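PRESS RELEASE
For use from Wednesday

Kurico opens a cable sorting table in Jidham

Old cables can be brought in, sorted and taken home again from this September

Kurico, the household repair and reuse shop in Jidham, will open a sorting table for loose cables on Wednesday at 10 in the morning. Residents may bring the cables from their drawers and cupboards, sort them at a large wooden table, and leave behind what they do not need any more.

The service follows a trial in spring, when 140 households brought in more than 3,000 cables. From these, 1,000 were given to new owners.

The method is simple. Every table gets a lamp in the middle and shallow or deep bins next to it. Cables are coiled first and only then put in a bin.
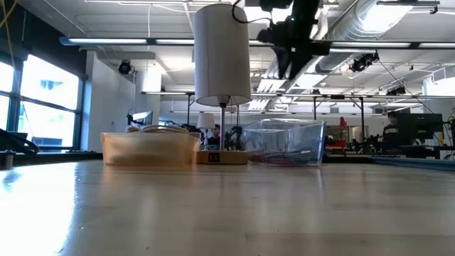

A table lamp between an orange-tinted bin and a clear bin, both with cables.

"Most people know very well which cable is for the telephone, but they keep five more for safety," said Reet Eglītis, who manages the sorting table at Kurico. "We do not say to them what to throw away. We ask them to make one coil from each cable and to look at the plug. After this the decision is usually quick."

Visitors are asked to lay the cables flat on the wood before they choose a bin - the colours and the plugs are then easier to compare. Small parts, such as single connectors, should be kept apart from the coils so they do not get lost under them.
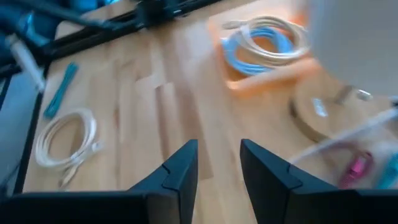

What visitors should bring

Cables should be clean and without tape. Cables with broken insulation are accepted, but they go directly to recycling with our partner Frota. Bins can be borrowed at the table, or bought to take home from the Itell storage range.

A place at the table is free and lasts 65 minutes. It is good to begin with the tray for coiled cables and to leave the others spread on the near side, where they can be reached from a chair.
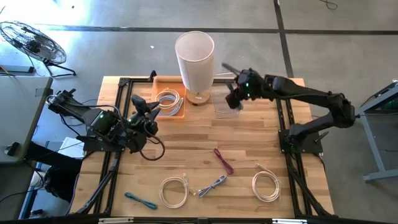
When the time is over, the table is cleared for the next visitor, and all cables left behind are tested by Kurico staff during the same week. Working ones are put on the free shelf at the entrance.

Places can be reserved at the Kurico counter in Jidham. Questions from the press are answered by Reet Eglītis at the same counter, in the mornings.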